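**From the Parts Bench**

18/04/2021

The machine known to the members as Orik has been open on the back bench since the last newsletter, and I'm pleased to report that it still is. For those who came in late, Orik is the old desktop that used to run the sign-in sheet, the label printer and, for one regrettable winter, the music. It was retired when it began taking longer to start up than most of us take to eat lunch. Wilma Meijer asked for it to be stripped, sorted and either rebuilt or buried, and she put my name next to the job while I was out getting coffee.

So far we have the side panel off, which is the part of any computer repair that I do well. I've put the panel behind the door. If you walk into it, please put it back behind the door.

Most of the fans came out next, along with a quantity of gray fluff that I would rather not discuss in a family newsletter. Then the hard drive, which has gone to the shelf marked Trekorard (the backup box, for newer members) until somebody has checked that the sign-in sheets are copied off it. There are 342 of them. I don't know who will ever want to find out who was here on a wet evening six years ago, but Wilma does, and she keeps the key to the supply cabinet.

That left the board itself. It's green, like all the ones I grew up with, and it has a good deal of blue on it, including the long expansion slot and a connector at the edge that is bright enough to find without my glasses. I am told the colors don't mean it's any better or worse than the others. I find them cheering anyway. 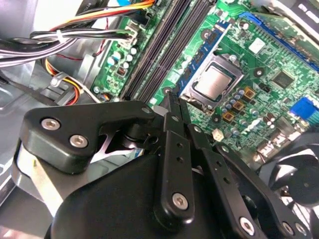 *Orik with the case open, processor still in its socket.*

The processor is the square with the brushed silver lid, held down by a metal frame with a lever running along one side. I mention the lever because three people have now asked me how the chip is "glued in." It isn't glued in. You ease the lever down a little and out from under its catch, and then it wants to come up by itself with more enthusiasm than you'd expect. Keep hold of it. The first time I did this, on a different computer and at a much younger age, I let go, and the noise took a year off my life.

Before the next session I'd like everyone who plans to work on Orik to read the following, which I have also taped to the inside of the cabinet.

- Unplug it at the wall. Switching it off at the front doesn't count.
- Wear the wrist strap. Yes, it looks silly. So did the haircut you had in high school.
- Touch the processor by its edges only, and if it comes out, it goes straight into the anti-static tray.
- Leave the contacts in the socket alone. Don't brush them, don't blow on them, and don't "just straighten" anything.
- Screws go in the egg carton. The egg carton does not go home with you, even if you have eggs.

A word about thermal paste. We own one tube, and it has been used as though we were icing a cake. A small blob in the middle is plenty. Old paste should be wiped off with alcohol and a lint-free cloth, and the paper towels by the sink are not lint-free, whatever they may have told you.

On memory: the two long black slots near the processor are where the sticks go, and we'd be glad of a matched pair. Check what you've got in the drawer at home before you buy anything. Bring the sticks in a proper bag and let us read the label before you push them into anything. Last year's donation arrived in a sandwich bag with some of the sandwich.

As for what happens to Orik afterward, opinion is divided. One group wants to clean it up, put a light operating system on it and let it run the label printer again, where speed has never been an issue. The other group wants to take it apart for the Arai shelf, so that beginners have something to practice on. I lean toward the beginners, mostly because I've met the label printer. Wilma has asked for views in writing by the middle of May. A note in the box by the coffee machine will do, signed please, as the last unsigned one was rude about my soldering and I've been suspicious of everyone since.

The anti-static trays from the Prulliveo order are on the second shelf. They stack, in theory.

Anyone who borrowed the small Phillips screwdriver with the yellow handle can return it to the bench, and I will be looking the other way.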